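Ticket 996: Replacement fingers and second gripper, Clusthorpe bench
Opened by: Ustyna Derkach
Queue: Equipment requests
Status: Waiting on quote
Priority: Normal

Request
We need to decide on gripper parts before the May budget closes. The Clusthorpe bench has one hand-held gripper and no spares. When it goes down for repair, tray collection stops.

9:10 am, Ustyna Derkach
Fingertip wear is the main problem. Thin rims slip once the inner faces get smooth. I asked Kutent for a price on finger pairs. They sell them in packs of 5 and won't split a pack.

9:45 am, Purchasing
Is this a repair or new equipment? Repairs come out of the bench budget. New equipment needs a form and a second quote.

10:20 am, Ustyna Derkach
Both. Fingers are a repair. The second gripper is new. Please split the ticket if that is easier. Second quote requested from Bickerstaff.

11:05 am, Purchasing
Keeping it as one ticket for now. Bickerstaff lists the gripper at $996 with 9 weeks lead time. Shipping is $100 on top. Do you need the wider fingers? 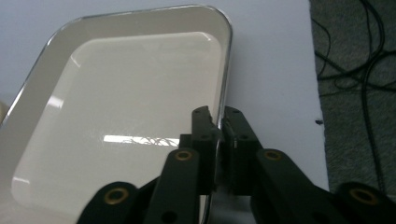
11:30 am, Ustyna Derkach
No, standard width. Most of our list is trays and shallow dishes picked up by the edge, so grip on the inner face matters more than width. If Kutent has a rubber-faced version at the same price, I would take that.

Please also add a set of pivot bushings. Gromwood ordered theirs separately last year and paid shipping twice.

1:15 pm, Purchasing
Added bushings. Still need from you:
- cost code for the fingers
- signed form for the gripper
- where the second unit will be kept

1:40 pm, Ustyna Derkach
Cost code is the same as last year. Form is with my manager. Second unit stays at Clusthorpe.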